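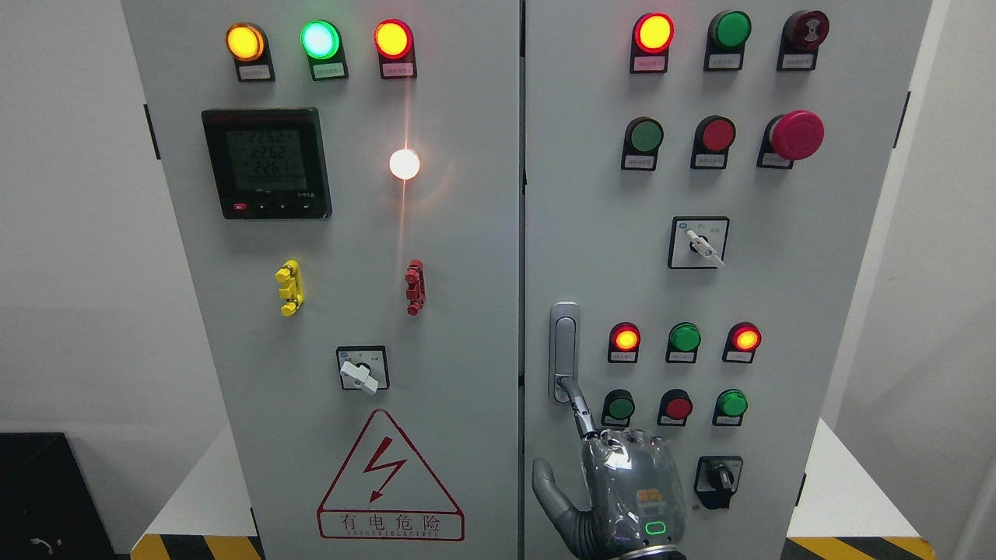

Slide 1. Door task at Kamthorpe, hand below the handle.

The Button Next to the Handle: speaker notes
Ginevra Greco, 12/01/2021

Leave slide 1 up while people sit down. Don't start until the side door is closed, the corridor is loud.

Opening. Name, team, project. Braltar is the door and switch work we do at Kamthorpe for Flevholm. The end goal is a robot that can go into a switchgear room and open a cabinet while the people stay outside. I'm going to talk for 20 minutes on one fault we had in June and what we changed after it. Questions at the end, except for safety questions, which can come any time.

Say early that no one was hurt and nothing burned. People relax and listen better after that.

Slide 2. The task

The robot comes up to a two-door cabinet. It has to find the handle on the right door, get a finger behind the grip, pull the grip out, turn it and swing the door. A person does this in two seconds without looking. Our best run took 41.

The handle is on the left side of the right door, near the seam. Immediately to the right of it there is a bank of lamps and pushbuttons. Point at the bank on the slide. Wait a moment. Most people in the room will see the problem before I say it.

We didn't choose that layout. Flevholm asked for a door that looks like what they have, and on theirs the buttons are that close. Remo D'Amico asked for the buttons to be moved on the training door and was told no, and I now think no was the right answer.

Slide 3. What happened

Read this part from the notes, don't improvise it.

We were on a block of 300 attempts. The first 100 had gone well enough that we stopped watching each one closely. Lamduan Yensuk was at the operator desk and Ottó Medve was next to the cabinet, outside the taped area, writing down grip results.

On one attempt the finger missed the grip and slid down the recess. The controller read the low force as "not there yet" and kept pushing the hand in. The hand rolled to the right as it went. The back of it pressed a green pushbutton in the lower bank and held it for just under a second. That button was wired as a start. The contactor inside the cabinet closed.

Ottó heard the contactor and called stop. Then he stepped over the tape and hit the red mushroom button on the cabinet door.

Pause here.

The contactor dropped out. The robot did not stop. It was still pushing, and Ottó's arm was now between the hand and the door edge. Lamduan hit the robot stop at the desk and the arm held. Ottó pulled back with no contact. From the contactor closing to the arm holding was 5 seconds on the log.

Slide 4. Where the hand goes 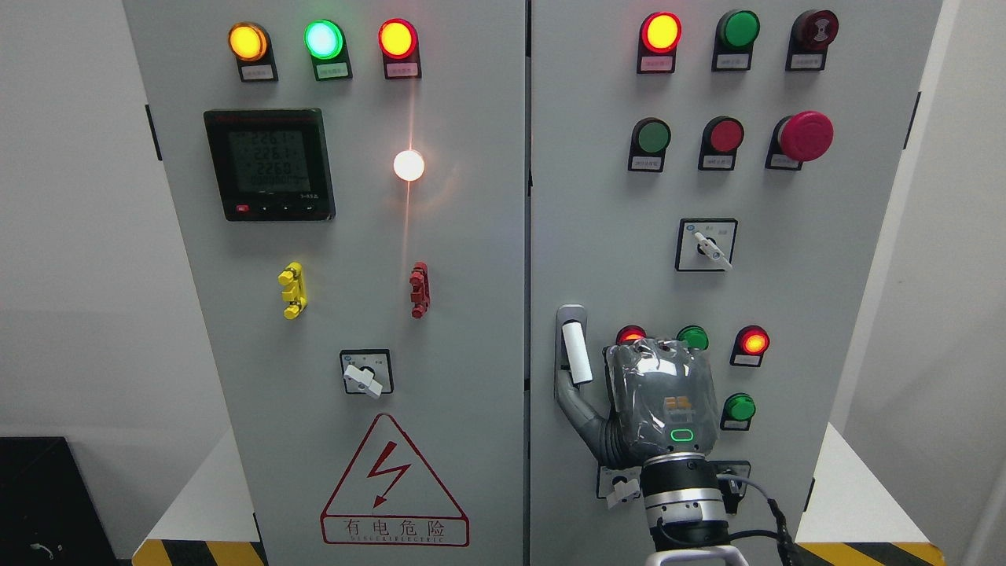
Slide 4. Finger around the base of the handle, with the lower lamps close by on the right.

Talk about room, or the lack of it. The finger is the slim part. The hand behind it is wide, and with the protective cover on it is wider, and the cover wrinkles so the width isn't the same from one attempt to the next. Our collision model had the bare hand in it. Pierina Guerra found that two days later by laying the model over the log. The model said we had clearance at the moment the button went in.

Some of you will ask why we cover the hand at all. Dust, and Flevholm's rule about bare metal near terminals. We are keeping the cover.

The second thing on this slide is the view. When the hand is on the handle, it covers part of the bank it is most likely to touch. The head camera can't check a lamp or a button it can't see. We had a rule in the software that said "stop if a lamp changes state," and everyone on the team thought of it as our safety net. In the position where it mattered most it was partly blind. The rule is still in there as an extra. It no longer counts toward anything in the risk assessment.

If short on time, skip the next paragraph.

The labels. There is a small white plate for each lamp, and at the distance we work at, the camera does not read them reliably. We were matching buttons by position and color. That is fine as long as the cabinet model is right, and it gives no warning at all when the model is wrong.

Slide 5. Two stops

This is the main slide. Slow down.

There were two emergency stops in that bay and they did different things. The one on the cabinet door cut the cabinet's control circuit. The one at the desk stopped the arm. They were not linked. The written procedure said so, on page 6. Ottó had read page 6 and signed it. He told me afterward that he saw a big red button at arm's reach and his hand went to it. I would have done the same thing, and I wrote page 6.

I don't want anyone to leave thinking the operator made the mistake. We put a large red button in front of a person, next to a moving robot, and relied on a paragraph of text to tell him it wouldn't stop the robot.

Ask the room: how many of you have two stops in one bay that do different things? Give them time to answer. At the internal version of this talk more hands went up than I expected.

Slide 6. What the logs said 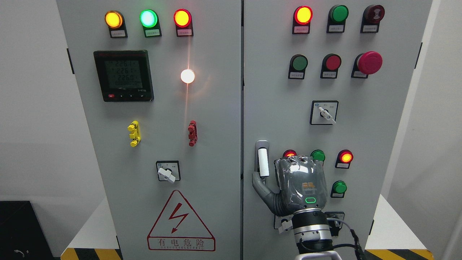
We went back through every attempt since the cabinet was installed. That is 2,644 attempts. Pierina and Remo did it in nine working days using wrist force and the cabinet's own input log, which had been recording the whole time and which we had never lined up with the robot data.

In 17 of those attempts a button in the lower bank had been pressed by the hand. Sixteen had no effect because the selector was in the off position. On the day of the fault, the selector had been left on after a wiring check that morning.

So the fault had happened 16 times before we knew about it. Say that sentence twice.

Nobody was hiding anything. The attempts were scored on whether the door opened, and in most of the 16 it did, so they went down as good attempts. We were using them to train the next version of the controller. They have been taken out now, and the success rate we gave Flevholm in the spring has been corrected in writing. It went down a little.

Slide 7. What we changed

Both stops are wired together through the Ayaaba safety relay. Either one stops the arm and drops the control circuit. Tested at the start of each shift, by hand, both buttons.

The hand model includes the cover with 12 mm of extra room on every side.

If the finger doesn't meet force inside the first part of the reach, the arm backs out the way it came and starts over. It no longer pushes on. This costs time: the average attempt is now six seconds longer.

Cabinet inputs and robot data go into one log with one clock. An attempt with an unplanned button press is a failed attempt, whatever the door does.

The person taking notes sits at the desk. There is no job inside or beside the tape while the arm is live.

Selector position is on the start checklist and a second person initials it.

Slide 8. What is still open

The back-out move can drag the cover across the bank. We have seen it touch a lamp twice since the change. Remo is trying a tighter cover, but it tears at the thumb.

We don't have a good answer for a cabinet the robot hasn't seen before. Everything above depends on knowing where the buttons are. Flevholm has asked when we will be ready for an unfamiliar door and I have told them I don't have a date.

Linking the stops was simple on our own bench. On a live site, a stop that drops the cabinet as well as the arm may be the wrong thing to do, depending on what the cabinet feeds. Lamduan is writing that up with Flevholm's electrical lead and it will go out separately. If anyone here has dealt with it, I would like to talk to you at the break.

Questions.

Likely ones:
Was the cabinet live? Yes, control circuit and metering. No load on the outgoing side.
Did you report it? Yes, same day, as a near miss.
Is Ottó still on the project? Yes. He has read these notes and asked for one change, which I made.
Can we have the checklist? Yes, leave an email address on the sheet by the door.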